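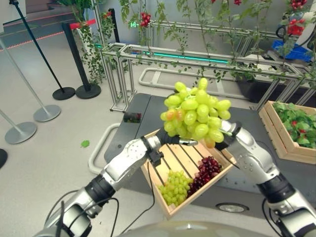
Fisby Policy Research is looking for people who took part in the recent changes to cross-border trade and travel rules between the UK and the EU, either as traders, hauliers, border staff or local councillors. We are running a paid study on how decisions made in Parliament reach the people who have to carry them out.

**What the study is for**

The findings will go into a report on how new rules are written, announced and put in place. It will be sent to MPs and peers from all parties and published free of charge in August. We do not take a position on whether the UK should be closer to the EU or further from it, and we are not linked to any party or campaign group.

**What you would do**

- Fill in an online form (27 short questions on your work and the rules that affect it).
- Take part in 2 recorded interviews by phone or video, each lasting up to an hour.
- Keep a short weekly diary for 3 months. A few lines each week is enough.

A smaller group will also be asked to a day meeting at our Trivard office. Travel is paid and lunch is provided. You can say no to the meeting and still take part in the rest.

**Who can apply**

You must be 18 or over and live in England, Scotland, Wales or Northern Ireland. You must have dealt with customs forms, food checks, work permits or residence papers as part of a job or public role. It does not matter how you voted in 2016, or whether you voted at all. We would like to hear from more people in Northern Ireland and from firms with fewer than ten staff.

Serving MPs, paid party workers and anyone employed by Indemier or Pruvost, who are funding the work, cannot take part.

**Payment**

Each participant receives £327, paid by bank transfer in two parts: the first after the opening interview and the rest when the diary is handed in. If you leave early you keep what you have already been paid. The payment may count as income for tax or benefits, so please check before you sign up.

**Your details**

Names and employers will be left out of the report. Recordings are deleted once they have been typed up and checked. You may withdraw your answers at any point until the report goes to print.

**How to apply**

Ask for a form through the contact page on the Fisby website, giving your job or role, the nearest town and the best time to ring. Large print and Welsh copies are available. Replies are sent within 2 weeks.

Posted April 9, 2026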